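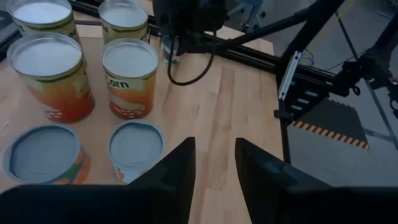

The shelf-filling task is meant to take over the can aisle top-up at Plondcombe, and most of this entry concerns what the top-up crew would do instead. The handling notes come first, as they set the limits on everything else. Tins of different heights are mixed on the bench on purpose. The open ones nearest the gripper give the wrist camera a dark hollow where the closed ones behind, the corn tin among them, give it a silver lid with a rim. A small green and white tin at the far end is partly hidden by the arm cable, and an arm that only has this view would have to guess at the rest of it. The crew at Plondcombe would simply lean over and look. That difference should be costed and has not been.

Current manual method, for reference. One person opens the case, faces the tins, rotates old stock forward, flattens the cardboard and moves on. The written job sheet has 3 steps. When we wrote down what people do, we had 14, and most of the extra ones were checks: dents, torn labels, wrong product in the case, date order, a shelf not sitting square. The arms are being taught the placing only. Everything else in the list stays with a person or gets dropped, and the proposal as it stands does not say which.

Points agreed so far:
- No change to shift lengths during the trial.
- Dented tins are pulled before the bench is loaded. Loading is a manual job and goes on the rota as one.
- Teaching time is recorded as work time.
- Anyone on the crew may stop the arms without asking first.

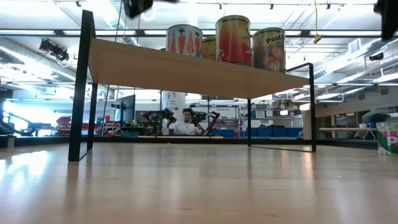
Savthorpe, 6 January 2021

Second session on the raised shelf. Teaching was done in short turns, with a change of operator between them. Main complaint is shoulders. Guiding the arms by hand from a chair means holding the elbows up for long stretches, and two operators said they would sooner be lifting cases. Noted for the risk assessment, which at present covers pinch points, trailing cables and nothing else. Seat height to be adjustable before the next session.

Placing on the shelf is slower than placing on the bench. The board is narrow and the operator tends to slow down on the last part of the approach, which then goes into the recording as if it were part of the task. We asked for a steadier pace. Results mixed. The experienced stackers are the worst at this, as they are used to sliding a tin back by feel and there is no feel to speak of through the arms.

The Pirzada estimate of hours saved assumes one attendant for 2 pairs of arms. I do not think that holds with the present rate of stoppages. An attendant clearing a fallen tin at one station is not watching the other.

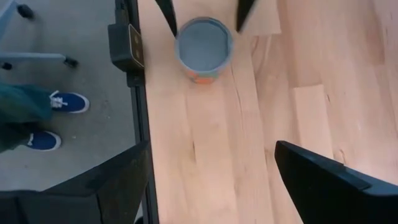 It also assumes that attending is lighter work and can be graded lower. The sessions do not support this. The attendant has to know the stock as well as a stacker does, has to know when a grasp is going wrong, and has to stay in one place to do it. The walking goes out of the job, along with most of the talking. Both came up without prompting when we asked the crew what they would miss. What they would not miss is the bottom shelf.

On volume: Evenari have asked for 1000 recorded placements before they will quote for a second station. At the present rate that is several more weeks of teaching, and the hours come out of the same rota that fills the shelves. Cover for those hours is unfunded. I have put this in writing.

Bench matters, brief:
- Starting layout to vary more. Operators drift into putting the tins back where they found them.
- Open and closed tops to be logged separately.
- Leave part of the shelf clear at the start of each run so there is somewhere to place to.
- Label facing is not scored. The shop floor will care about it more than we do.

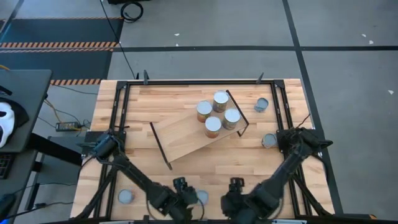 Comment from the Plondcombe night crew, copied in as received: we do not mind the arms doing the stacking, but the sheet says "operator assists" in every line and never says what with. If assisting means picking up what it drops, put that down and put a grade next to it. Also we would like to see the stoppage log each week and not at the end.

Fair on both counts. "Assists" to be replaced throughout with the actual task. The stoppage log can go out weekly, and it needs a column for who cleared the fault and how long they were away from other work. I had been recording machine downtime only.

Open items: cover for teaching hours; seat; grading of the attendant post, which goes back to Pirzada with the fuller step list attached; review in August if the second station is ordered. Until then the can aisle is filled by hand as before.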